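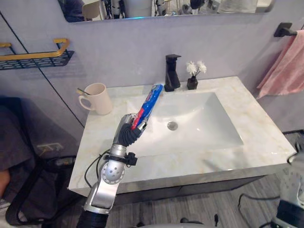
Toothpaste over the sink, white fluffy flowers by the tap. Thread on "whitening" claims, because I've had enough.

1/ Went to the chemist for a plain tube of toothpaste. There was an entire bay of it, floor to eye level, and I could not find one that just said toothpaste. Everything whitens, restores, defends or "renews". I was in there for 12 minutes and came out cranky.

2/ The one that set me off was a Triltau ad on the tram shelter outside. "Up to 10 shades whiter." Up to. My super could be worth up to a million dollars. I could be up to seven feet tall.

3/ So whose shades? I went and read the fine print on their site. They used a shade guide, which is a little row of sample teeth a dentist holds up next to yours. Fine. Then a person decides which one matches. In a room. With whatever light is in that room.

4/ The footnote says 918 users. Sounds like a lot until you read the next line, which says "self-reported satisfaction after two weeks". That's a survey. Somebody got a free tube in the mail and ticked "agree".

5/ Agree with what? I emailed to ask for the wording of the question. Got a reply from a customer care person thanking me for my passion about oral health. No wording.

6/ Asked again. Got a voucher.

7/ Yes I used the voucher, I'm sceptical, I'm not made of money.

8/ Nhyira Atinga did my last two checkups and she's very patient with me, so I asked her straight. Her answer was that most of these pastes scrub off surface stain, tea and coffee and so on, and the colour of the tooth underneath stays where it was. If your teeth are naturally a bit yellow, a bit yellow is what you've got.

9/ She also said what she'd like people to look for is fluoride, and then she'd like them to brush for the full two minutes. She did not sound hopeful about the second one.

10/ Someone's going to say charcoal. Please don't say charcoal. I tried the Skakulden black stuff in January. It got in the grout, it got on the towels, and my teeth were the colour they'd been at Christmas.

11/ The price is what gets me. The Clelley basic and the Clelley "Brilliance" have the same fluoride listed on the back, same amount. I had one in each hand like a goose. The second costs more than double and has a shinier box.

12/ Could be there's something clever in the rest of the ingredients that justifies it. I'm open to that. Show me a trial with a comparison group where the people judging the teeth didn't know who'd used what. I'll read it, I've got the weekend.

13/ Quick replies because my mentions are a mess.

@ Selorm Agbenyega: no, I don't think it's a conspiracy. I think it's a marketing department.

14/ @ Abena Appiah: "clinically proven" and "clinically tested" are different claims and I reckon they're counting on you reading them as the same. Tested means there was a test. Could have gone terribly.

15/ @ Adom Ofori: baking soda, I don't know. My nan swore by it, but she also had dentures by fifty, so make of that what you will.

16/ For whoever asked about the Ngubane one with the "1000 micro-crystals per brush stroke". Who counted? How long is a stroke? I have so many questions and I expect I'll get another voucher.

17/ Fuseini Quaye has sent me a paper, to his credit. Had a first read over lunch. Small group, six weeks, paid for by a manufacturer, and the differences were tiny. It was at least honest about all of that in the limitations section, which is further than the tram shelter went.

18/ Anyway, I bought the cheap mint one. Tastes like mint. Muting this now, I've got tea on.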